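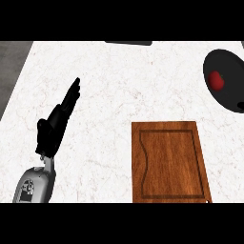 A simulated kitchen counter, with the arm's gripper closed and a tomato in the pan.

Dristisell tests software for robot arms that work in kitchens, and nearly all of its early testing is done in simulation. Its head of testing spent two years on the in-house rules for that work, which came into force in May. We asked what the rules say and who they are meant for.

"They're for the person who has to read the results," she says. "A supplier sends us a success rate. I want to know what was on the counter, where the arm started and who decided that the task was done."

The document has 13 rules and fits on a few pages. The first is that the task must be written down before any run starts, in words a cook would understand. Moving a tomato from a pan to a cutting board sounds clear enough, but she says teams used to disagree about it. Did the tomato have to stay on the board? Was it all right to drop it from a height?

"We now say it has to be at rest on the board, with the gripper open and clear of it. If it rolls off, the run is a failure. People grumbled about that one."

Another rule covers the starting position. The arm must begin with an empty gripper, away from every object, and the layout must be saved so that someone else can load it again. Layouts have to be varied between runs, within limits agreed beforehand.

The rule she defends most firmly is about bad runs. None may be deleted. A run can be marked as invalid if the software crashed, but the reason goes in the log and a second person signs it.

"Before that, we had a set from the Pruvo project with seven runs missing," she says. "There may have been a good explanation. It wasn't written anywhere, so we did the whole set again."

Simulation has its limits, and the rules say so. Results from a simulated counter must be labelled as such in every report, including the summary page. Contact is the weak point, she says – a soft, round object can behave quite differently on a real worktop. No arm goes into a shared kitchen on simulated results alone. It first has to pass a separate set of trials at the Thepsuriya site, at reduced speed and with a stop button within reach.

Would she change anything? She would like the log form to be shorter. It has six sections at the moment, and two of them ask for much the same thing. A revised form is being tried out now.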